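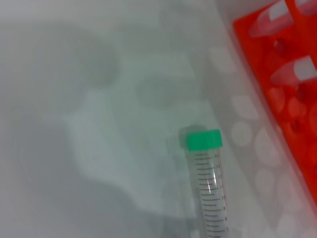 Re: [flurnilum-users] Cap detector returns two poses for one tube

Fri 21 June

> We upgraded the perception node last week and the cap detector now
> gives us two candidates for a single 

> green-capped tube when it stands near anything shiny. The second one
> is a little up and to the left and has a lower score, but not always.
> The planner takes whichever comes first in the list. Is there a
> threshold we should raise, or is this a calibration problem?
> Wrist camera, default config, Cuslow driver.

I don't think it's calibration. We get the same thing on the Bitton cell. The second candidate is a reflection or shadow of the cap on the plastic sheet. It is fainter and more gray than the real cap, but the hue is close enough that the color stage lets it through, and after that the ellipse fit is happy with it.

Raising the score threshold helped a bit and then hurt us. At the value where the ghosts went away we also started losing real caps at the far side of the work area. I would leave it at the default.

What we do now is in three parts.

1. Turn on the body check. In detector.yaml set require_body: true. The detector then looks for a tube body under each cap, using the graduation marks as the main cue. A reflected cap usually has no scale under it. The check needs enough of the tube in view, so set min_body_px to 64. Lower than that and it will accept nearly anything with an edge.

2. Sort before you pick. The list order changed in the upgrade and is no longer by score. This is in the changelog but easy to miss. If your planner takes the first entry, it is taking the first one found. Call sort_candidates() or set output_order: score.

3. Ask for a second view. If two candidates are still closer together than one cap width, we move the wrist 9 mm sideways and run the detector again. The real cap lands where the camera model says it should. The reflection doesn't. This costs us 500 ms per pick, and we only do it when there is a conflict.

The rack detector has a related problem and I have not solved it. The wells of the orange-red rack show up again as pale circles on the plastic, and the circle finder counts them as wells. It then tries to fit the grid across both sets and the rack pose comes out rotated. For now I mask by color first and only look for circles inside the red region. That works, but small clear tubes lying on the rack come out pinkish and end up inside the mask too, so the grid fit sometimes has to cope with a hidden well.

Also check that your exposure is locked. With auto exposure on, the glare down the side of the tube can wipe out enough of the graduation lines that the body check fails on a good tube. It then drops the real cap and keeps nothing, and the planner reports "no target", so it looks like a different bug.

The people at Midtbø have a branch that does the two-view test inside the node. I have not tried it. It is supposed to be merged in July.

If you can post a bag with the raw candidates topic included, I will run it against our config. Please leave the debug overlay off, it gets recorded into the color stream on version 2.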